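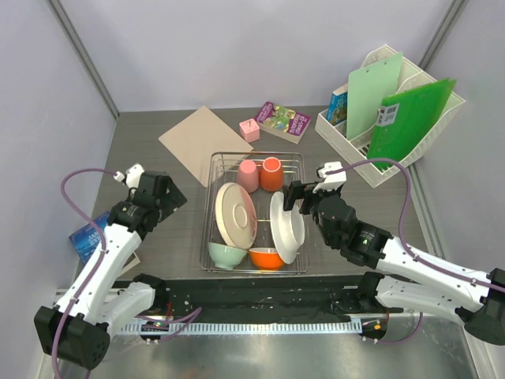

Yamila Cisternas writes that her house rule for any machine near the dishes is plates first, cups last, and never both arms in the rack at once. Can't argue with that! I'd add a speed limit (I keep mine at 30 percent for anything that can chip) and a clear stop button you can reach with soapy hands. 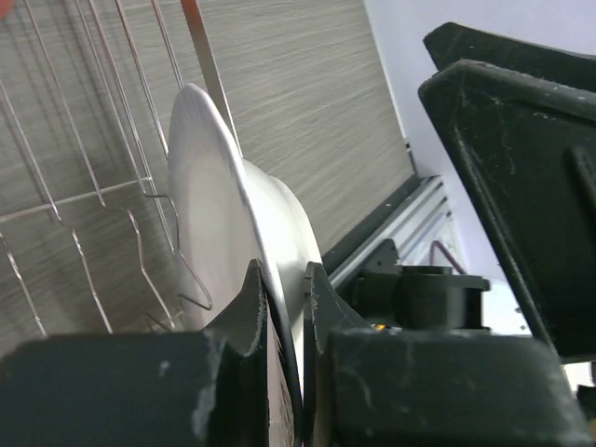

Grip rules are where I get fussy. Write down where the fingers may touch each piece, tape it inside a cupboard door, and stick to it. For plates I like a low hold, one fingertip on the face and the other against the underside by the foot ring, with the plate nearly on edge so it can go straight up between the wires. Wipe the fingertips before every run, and look them over for wear while you're at it.

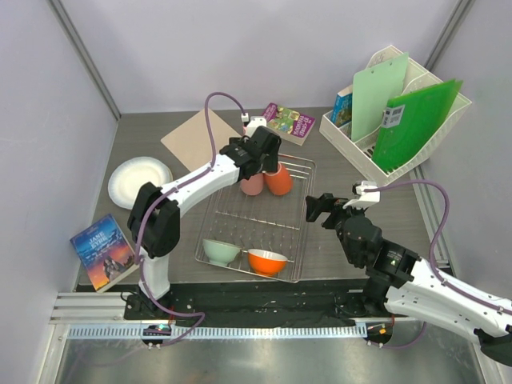

Tistley Kitchen Notes, Issue 14, p. 2

Cups get their own line on the sheet. Upside down at the back of the rack, bowls in front, and the gripper comes in from overhead with its fingers open. Keep cables up and out of the way of the rims, and check the clips every 14 days or so. Oh, and books! Callum Ogilvie keeps his a good arm's length from the rack, and I really should do the same. Send me your own rules and I'll print the best ones in February.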